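The sleeve is the hard part

I have now spent most of a month thinking about how people fold T-shirts, and I'd like it noted somewhere that I used to have opinions about films.

For those who missed the last post: I've been working my way through the question of how much demonstration data a robot needs before it can fold laundry without making a bundle of it. The policy we train is called Edo. Edo watches people do a chore through a hand-held gripper, then tries to do the same thing with an arm it has never been introduced to. On a good day it folds a shirt. On a bad day it folds the idea of a shirt.

The result I want to talk about is a dull one, which is why it took me so long to believe it. We had 1,000 demonstrations recorded on the bench in the lab. Same table, same lamp, same gray mat, shirts laid out by people who knew exactly what the robot would like. Edo trained on these did beautifully on the bench. We then took it to Rosalba Barbieri's spare room, where it reached confidently for a spot well to the left of the shirt and closed its fingers on the bedspread.

Rosalba was very gracious. It was a nice bedspread.

So Ka-ming Yau suggested the obvious thing, in the tone he uses for obvious things. Take out a slice of the bench data, put in the same amount recorded in people's homes, and change nothing else. Same total, same training time, same number of tries afterward. I argued against this for a whole afternoon. My position was that home data is a mess: the light moves, the covers are busy, people stop to chat, and half of them start with the sleeve and the other half leave it until last. Ka-ming's position was that I had just described laundry.

We swapped in 40 home demonstrations for 40 of the bench ones. Then we ran 14 folds in a room that Edo had never seen, with each version. The bench-only version finished two. The mixed version finished 9.

I'd love to tell you I took that well. I reran it.

Before anyone gets excited, 14 tries is a small number, and all of them happened in one room. The gap could shrink a good deal in a different house with a different bed. I'd bet my own money that it doesn't vanish, though it would be a modest amount of money. What I can say is that the failures changed character. The bench version missed the cloth entirely, or grabbed whatever was under it. The mixed version found the shirt every time and then mostly came to grief at the sleeve, where it would pinch, lift and let go again, like someone checking whether a stove is hot.

The sleeve problem is older than this project. A torso is a big flat thing and you can be sloppy with it. A sleeve is small and floppy, and it has to go somewhere on purpose. In the bench data we had people smooth every sleeve flat first, a habit I now regret, as it left Edo with almost nothing to learn from when one was bunched or hanging off an edge.

Home recording fixes part of that for free. Beds are soft, clothes pile up, and a sweater will hang off the side if you let it.

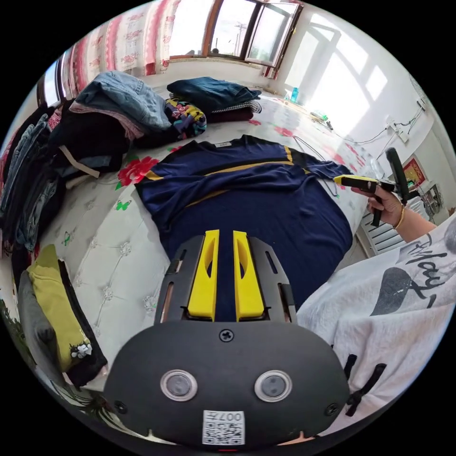
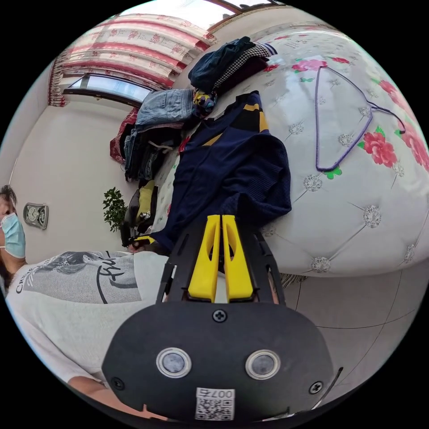

What I haven't worked out is which part of the mess is doing the good. It might be the patterned covers, which make it much harder to cheat by looking for the one dark thing on a pale surface. It might be the soft bed. It might just be that people at home move differently from people being watched in a lab, though I can't think how I'd test that without being the one watching them.

The next run splits those up: patterned cover on the hard bench, plain cover on a soft bed, everything else the same. Ka-ming has already said what he thinks will happen and written it on the whiteboard, with the date covered up so he can claim it was earlier. I've gone with the soft bed. Rosalba thinks we should try fitted sheets, and I have asked her not to say that in front of the robot.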